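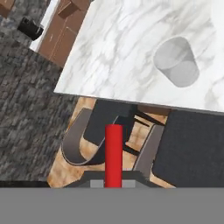
How long should a household sample of tap water stand before it is tested? Four hours is enough for the hardness test used in this study.

Journals > Water and Home > Section 3

6 Aug 2019, by the Bramesent study group

3.2 Sampling in Sturnen

We collected 1,406 samples from homes in Sturnen. Each sample had a volume of 200 ml and was kept closed until the test. The older streets gave harder water than the new ones, and we discuss this difference in Section 4.

Figure 3. A translucent gray cup on a marble surface.

Contact | Back to top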